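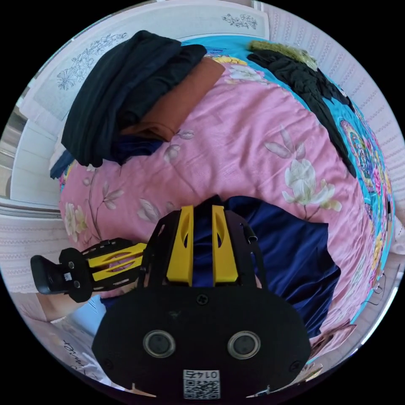 Visit notes, Tresell open day. Typed up on the train and then at the kitchen table, sorry for the state of them.

Got there late. Bus from the station goes the long way round past the quarry and I'd got the wrong stop anyway. 18/02/2019, a Monday, odd day for an open day but that's when they do it, the rest of the week the rooms are in use. Ticket was number 827. Coffee from an urn, paper cups, no lids left.

For anyone who hasn't been: Tresell is the old school building, now split into a lot of small furnished rooms, and the open day is where the household courses show what they do. Laundry on the ground floor, mending next to it, bedrooms and closets upstairs. You walk in and out. Some rooms have somebody working, some you just look. Map is useless, has the stairs on the wrong side.

## Ground floor, quick

Laundry first. Stain table good, the ink one especially. Line for the ironing demo went out the door so skipped it. Picked up the sheet on water temperatures, lost it by lunch.

Mending was Lefèvre's stand, the thread people. Bought two cards of navy and one of a brown that turned out too orange. Long talk with the man there about darning over a ribbed knit. He says follow the rib, always, and keep the tension lower than you think. Tried it on their sample square. Mine puckered. His didn't.

Sellska had the hangers and shelf dividers. Nice dividers. Pricey. They wanted you to sign up for the catalog before they'd let you touch the good ones, so I moved on. Somebody's dog, Tuna, asleep under the table the whole time I was there.

## Upstairs, the bedrooms

Most of my time went here, its what I came for.
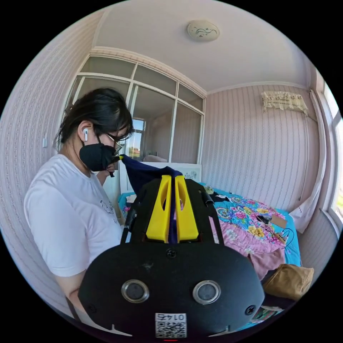
Sorting on a bed is slower than sorting on a table and I've always said so, you lean, your back goes, everything slides to the middle. But in a small bedroom where else are you going to do it. I liked the room a lot though. Big glazed partition behind the headboard, white frames, and you could see right through to a window on the far side with green trees in it. So much light. At home I fold under one bulb and half the time can't tell navy from black, which matters when you've got a pile of both! Going to move the whole operation to the window side of our room. Also wanted the headboard, white with very faint drawings on it.

Things I wrote down up there, in no order:

- dark clothes on a pale pink bedspread, easy to see the edges. Dark on dark is hopeless. My own cover is charcoal, so there's a problem right there
- heavy knits go at the bottom of a pile. I never do it
- anything slippery, fold last and on a flat patch. Smooth out the cover first
- clear chargers and cords off before you start. I ended up with a phone cable inside a sweater last month, found it days later
- a pile set too near the side of the bed will go over. Shift it in

The bedspread deserves a line. Pink with big pale flowers, then turquoise with all sorts of bright patterns in it. I asked at the desk who makes it and they didn't know. Asked again on the way out, different person, same answer. If anyone reading knows please write.

Second bedroom was closets only. Rail too high for me. They count 200 hangers per closet on the course, which seems like a lot of clothes for one person, I have maybe a quarter of that and the door already won't shut. Third one closed for a talk, couldn't get in.

Lunch was soup. Fine. Ate standing up.
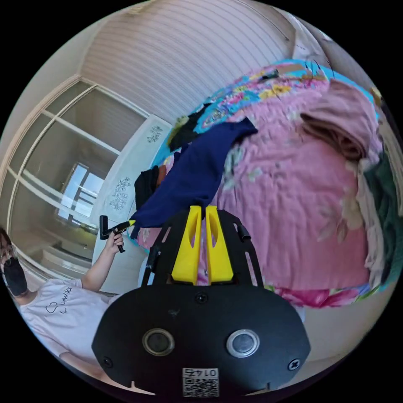 **Évan Delaunay**

Afternoon went mostly on the slippery stuff, navy cloth in particular, as I've got a dressing gown in the same sort of color that has never once stayed folded. Asked three different people. Answers: fold in thirds lengthways then roll; don't fold it at all, hang it; put a sheet of tissue in the middle. Tissue I'd not heard before. Will try it this week and report back.

Also keep the bundled-up things away from whatever you've already done. Brown bundle over on one side of the pink quilt, navy in front of you, and don't let them meet. Sounds silly written down. I did a load last night that way and had the shirts done before the news came on.

Closing talk was in the hall, they said 2762 visitors last year, didn't catch this year's. Raffle, didn't win. The six of us from our group met by the gate at four, except two had gone for the early bus without saying.

Practical, for next time:

- bring a bag, the paper ones tear
- upstairs first, it fills up after eleven
- Cash for the mending stand, card machine was down
- the back stairs are open even tho the sign says staff

Next one should be February again. I'll put the date on the board when I get it.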